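I've been putting off the shoe situation since October, which in my house means it had reached the point where you couldn't open the hall closet without something rolling out at you. Usually a cleat. Once a can of waterproofing spray that I'd bought twice because I couldn't find the first one (it was behind the second one, don't ask me how that works).

So last weekend I gave in and did it, all of it, and I'm writing it down mostly because three of you asked what happened after I complained about it in the comments on the soup post. Also because I'm proud of myself and my husband has stopped listening.

My first mistake was starting in the closet. I sat on the floor in there with a flashlight in my teeth and tried to sort things where they were, and all I managed was to move the pile from the left side to the right side. After an hour I had one pair matched and a cramp in my foot. Milagros Cuesta, who lives across the landing and has seen me at my worst, stuck her head in to return a casserole dish and told me to get everything out of there and onto a table. "You can't think on the floor," she said, and then she left, because she is much too smart to stay and help.

She was right, though. I think anything that needs sorting needs a table, and a light-colored one if you can manage it. I've tried doing this kind of job on the bed with the striped quilt and small stuff just vanishes. Laces, insoles, those tiny plastic tips, the wrench thing for the cleats. On plain white you see every last bit of it, including a lot of dirt you'd prefer not to know about.

The other thing about a table is that you have to leave yourself some of it. I always want to spread out to all four corners and then there's no place to work, so I end up holding one thing in each hand and looking for somewhere to put either of them down. Now I keep the middle clear. Things waiting go toward the back, things that are done get taken away completely, and whatever I'm dealing with gets the middle to itself.
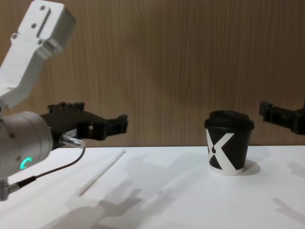
Once I had that worked out it went so much faster. I did it by person first, then by "fits / doesn't fit / nobody will admit to owning." That last group was bigger than I'd like. There was a pair of canvas slip-ons from Brusport in a size none of us has ever been, and they'd clearly been worn. My sister says they aren't hers. My mother-in-law says they aren't hers. They've gone in the donation bag and if you visited us in the past few years and went home barefoot, I'm sorry, you've got until Thursday-ish of whenever I next drive over there.

The kids' stuff was the worst of it. My son has grown so fast that he had boots in there he'd worn for maybe five weeks. Good ones! I'd paid real money for them! Those went to Milagros for her nephew, so she got something out of sticking her head in after all.

Then there was my own pile, and I was not as brave about that one. I kept the hiking shoes with the split sole. I know. They're from Goicoechea, the old store by the bridge that closed, and I walked 17 miles in them once on a day when I was only supposed to walk six, and I can't put them in a bag. They're on top of the wardrobe now, which is a kind of retirement. Everything else of mine got a fair trial. The heels from my cousin's wedding went. The clogs stayed. The sandals with the buckle that bites went, came back out of the bag, and went again.

Let me talk about the little stuff for a minute, since that's what eats up the afternoon. I had no idea we owned so many shoelaces. I did them all in one go, pulled each one straight and folded it in half and then in half again and put a twist tie on it. Any lace without a partner got thrown out, except for two nice long waxed ones I'm saving for tying up the tomato plants. Polish tins I opened one by one. If it had gone to crumbs, out. (Yes, you can soften it again with a warm spoon, my dad used to do that, but I've got a perfectly good brown and a perfectly good black and I'm not running a museum.) Brushes got tapped out over the sink and washed in dish soap, then left bristles down on an old towel overnight. Bristles up and the water runs into the wood, and I've ruined a brush that way before.

For putting it all back I'd bought a Jeler rack, the low kind with the slanted bars, and I have mixed feelings about it. It does hold the shoes. But the bars are set for grown-up feet, so my daughter's sneakers slide through and hang there by the heel like bats. I ended up putting hers in a shallow bin on the bottom and that's fine, she prefers throwing them anyway. The rack cost me 40 dollars and for that I'd have liked a fifth foot in the middle, because it sags. Not badly. I've wedged a paperback under it and I don't think anyone but me will ever notice.

The small things live in an Eltitz tin now, one of the big square cookie ones we've had since Christmas. Brushes, the two polishes, laces, spare insoles, the wrench. And the waterproofing spray sits next to it, both cans, right at the front where I can see them, so that if I come home with a third you'll all know I've lost my mind.

A few people wanted to know how I keep the boots from flopping over. Rolled magazines! I'd love to tell you there's something prettier but that's what my grandmother did and I've never found anything better. One thick one per boot, rolled tight and let go once it's down in there so it springs open. Catalogs are best. For the short boots I cut a pool noodle with the bread knife, which made a horrible squeaking noise and got little blue crumbs all over the kitchen, so do that part outside.

Oh, and the smell. I wasn't going to bring it up but somebody will. Baking soda in an old sock, knotted, one in each sneaker, left for a couple of nights. It works on ordinary sneakers. It did nothing for the soccer cleats, and those now live on the balcony in a bucket with a lid. I'm open to suggestions on the cleats. Please don't say freezer, I've tried the freezer, and then we had peas that tasted like the freezer with cleats in it.

It took me the whole of one day and a bit of the next morning, with a break for grilled cheese. The closet door closes now. I've opened and closed it more often than I need to. My husband hung his jacket in there without anything falling on him and he did come and find me to mention it, so I take back some of what I said up top.

Next is the drawer under the oven, where I'm fairly sure there's a muffin tin I haven't seen since we moved in. If any of you have a good way to store lids, I want to hear it before I start, and Milagros, if you're reading this, I still have your other dish.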